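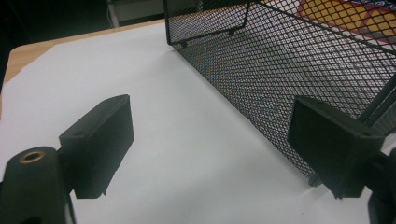
Re: [floltham-teach] wrap box into basket – by hand or by remote?
From: Clotilde Texier
May 11, 2024
2 replies | 5 shares

Nassoro, quick one before I have to run, will write properly next week.

> Nassoro Koech wrote:
>
> Has anyone compared teaching the kitchen tidy job with the hand-held
> gripper against driving the arm from the Bulley desk? We did 124 goes
> over remote and the policy still dithers when it gets near the basket.
> It lines up, backs off, lines up again. I think it's learnt that from
> us, as the operators all do the same thing when they can't judge depth.
>
> Also: is the glossy box a bad choice? Ysaline says swap it for
> something matt. I'd sooner keep it if I can.
>
> Nassoro

Yes, compared, sort of. Same job, hand-held only since November, and the dithering is mostly gone. Your guess is right I think. With the tool in your hand you feel the fingers touch the side of the thing, so you just go. Over remote you hover. Everyone hovers. And then the robot hovers.

What we do now, in no order:

– start from a differnt side each time. Anatole always came in from the right and the arm copied him perfectly, useless from the left
– open the fingers well before you get to the box, not as you arrive
– slow at the grasp, normal speed everywhere else. People slow down for the whole thing if you tell them to be careful, so don't tell them to be careful
– if you fluff it, bin the go and start over. We kept recoveries in for the remote set and it was a mess. Maëlys disagrees, she wants them kept but labelled, ask her

Box: keep it. Glare off the printed fruit does come and go as you move over it, but that's what kitchens are like. I'd move the lamp about between goes before I'd swap the box. Matt box is fine for a first day with a new person.
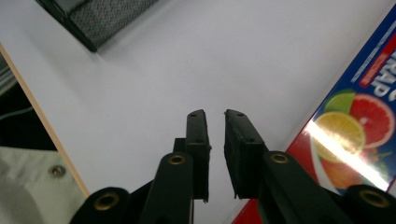

Fingers apart over the white top, wrap box on the right with the light across the lemon.

Mesh is the harder bit for us. Pattern shimmers up close and the tracking gets a bit vague when the basket takes up a lot of the view. Keep some table edge in there if you can, the strip of wood helps. Not proved, just what I see in the Fikirach plots when I scroll through them.

One thing I haven't sorted – gripper width. Our numbers drift over a long session and I end up re-zeroing at lunch. Barbier thread had a fix for this but I cant find it. If someone has the link please post.

Total in the shared set is 1,808 goes now, hand-held only. Help yourself, but leave the remote ones out if you train on it, they're in a separate folder and the timings don't match.

Would still use remote for anything you can't reach, top shelf etc. Just not for this.

Got to go, sorry for the scrappy reply

Clotilde

Recent on this list
Gripper width drift on long sessions
Keeping failed goes: yes or no? (Maëlys Millet)
Bulley desk, lag on the left stick
Left-handed demonstrators wanted, Floltham
Fikirach plots: reading the gaps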